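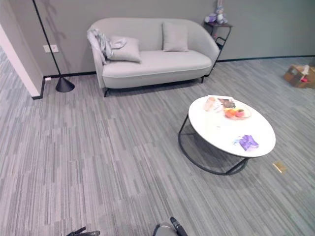
Evelien Van Loon asked whether the right hand had dropped the throw on command or had let go by itself, and whether anyone had been within reach of the arm when it pulled.

It did neither. The hand was told to open and the thumb stayed closed. The arm then started its retreat move with the throw still pinched, and kept going until the force limit tripped. The operator was standing behind the line at the door side and was not in reach. I have changed the title of the ticket from "drops blanket" to match what happened.

Ticket 2389
Title: Right thumb does not open on release, arm retreats with fabric still held
Site: Hendriks, Nurkwood
Unit: Darketti mobile base with Skasarine hands, left and right
Severity: 2
Status: Open, waiting on parts check
Related: none

What the robot was doing

The job is the lounge reset. The robot drives up to the light gray seat, sets the cushion back against the backrest, then picks up the throw and lays it over the arm of the seat. It has run this job since September without a stuck hand. The coffee table and the side table are in the room during the run but are not part of the job, and the planner treats them as things to keep away from.

The throw is the hard part. It never lies the same way twice, and the grasp is picked from the camera at the start of each attempt. Most grasps pinch a fold between the thumb and the side of the first finger. That is the grasp that failed.

What happened

Start of job was normal. Cushion step finished. On the throw step the right hand closed on a fold near the arm of the seat and the grasp check passed. Lay step finished. Release command sent to the right hand. The fingers reported open. The thumb reported open too, which was wrong - the log shows its motor position had not changed.

The retreat move started right after the release, as it is supposed to. The throw came with the hand. The wrist force went up, the arm slowed, and the force limit stopped it with error 512. The base did not move. The seat was dragged a short way across the carpet before the stop.

The operator pressed the stop as well, after the arm had already halted. That is the right thing to do and should stay in the instructions.

Getting the throw free

The thumb could not be moved by hand with the power on. With hand power off it could be pushed back, but it was stiff over the first part of its travel and then moved freely. The throw had no tear. There was lint in the crease at the base of the thumb and I took it out with tweezers. I kept the lint in a bag with the ticket number on it in case Skasarine wants to see what kind of fiber it is.

Please do not pull the throw while the hand is powered. It is tempting when the arm is stopped and looks quiet, but the thumb is still holding current at that point.

Things tried, in order

1. Restarted the hand controller only. The thumb homed, opened and closed on command with nothing in the hand. Ran the open and close test for a few minutes and could not get it to stick.

2. Ran the same test holding a dish towel. No fault. The towel is thinner than the throw, so I do not count this as a pass.

3. Swapped the cable for the right hand with the spare from the cabinet. No change in the log, position noise looks the same. Put the original cable back.

4. Went back to the seat and ran the throw step slowly with the operator on the stop. The right hand was over the cushion with the thumb across the folds of the throw for this one. On release the thumb hesitated, then opened. It took almost 88 milliseconds longer than the left thumb takes for the same command. The status still said "open" from the moment the command was sent.

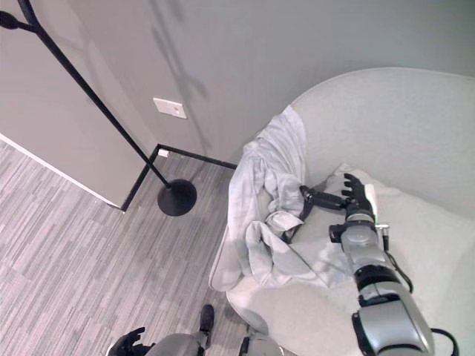 5. Repeated the slow run with the grasp forced to a thicker bunch of fabric. The thumb stuck again. The retreat was blocked in software for this run, so nothing was pulled. Hand power off, throw removed, same stiffness as before.

6. Repeated the thick grasp with the left hand. It opened normally every time I tried it.

Where that leaves us

There are two faults here and I would like them kept apart.

The first is mechanical or close to it. The right thumb binds under load in part of its travel. Lint may be the cause or may just have collected there. It bound again after the lint was out, so cleaning alone does not fix it.

The second is in our code. The release check reads the status word and never compares it with the motor position. The status word says "open" when the command is accepted, and the retreat goes ahead on that. If the check had looked at position, the arm would have stayed where it was and the job would have paused with a message. This one applies to both hands and to every job that lets go of something, not only the throw.

Reply from Skasarine support

Thank you for the logs. The status word reports the commanded state. Measured state is in the next register and is updated on each cycle. We agree the naming is confusing and will pass that on. For the binding, please check the thumb base for a shifted spacer. With hand power off, move the thumb slowly through its full travel and note where the resistance begins and ends. If it ends at a clear point, the spacer is the likely cause. If it fades out slowly, it is more likely the tendon. Please do not open the thumb housing on site.

Our answer

Resistance ends at a clear point, with a small click that can be felt but not heard. Tried it with the hand facing up and facing down and there was no difference. Not opened. Please send the return form and tell us whether the wrist plate should stay on the arm or go back with the hand.

Interim rules for the site

Until the ticket is closed:

The throw step is disabled on the right hand. The job still runs the cushion step, and the throw is laid by a person before the robot starts.

Retreat after release is held until the operator confirms on the tablet that the hand is empty. This is slow and people will complain. It stays on.

Anyone freeing a caught item switches hand power off first and checks that the light on the hand controller is out.

Evelien added that the same hold should go on the kitchen job, which uses the same release check with rigid items. Done, same day.
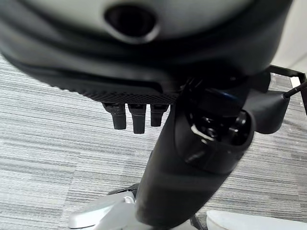

Nurkwood, February 19, 2022 - Patch for the release check is loaded on the Hendriks unit. The check now reads measured position for the thumb and each finger and needs all of them past the open threshold before the retreat is allowed. If one is short, the arm holds still, the hand tries to open once more, and then the job pauses with the name of the joint on the tablet.

Tested first with the arms held low over the carpet and nothing in the hands. Then tested on the seat with a thumb position faked in software so that it looked stuck. The arm held and the message came up. The message named the wrong joint on the first try (left and right were swapped in the table). Fixed and tested again.

Not tested with a truly stuck thumb under the new check. I could have forced it with a thick grasp but Skasarine asked us not to load the right thumb any further before they have it, so that test waits.

One side effect: the left index finger now pauses the job from time to time. It stops a little short of its threshold when the hand is pointing down. It was probably always doing that and the old check did not see it. I have left the threshold alone for now and opened a separate ticket. Please do not widen it just to get the job through.

Also found during the test: the force limit on the retreat move was set to the same value as on the lift move. A retreat should be carrying nothing, so there is no need for it to pull that hard. Lowered it for both arms. The seat no longer shifts when the limit is tripped on purpose with a strap tied to the seat leg.

Still open

Return form from Skasarine.

Answer on the wrist plate.

Real stuck thumb test with the replacement hand, right side, thick grasp, retreat enabled, operator on the stop.

Kitchen job hold can come off once the patch has been loaded and checked there. The lounge hold stays on until the hand is replaced.

Status: Waiting on vendor. Severity unchanged.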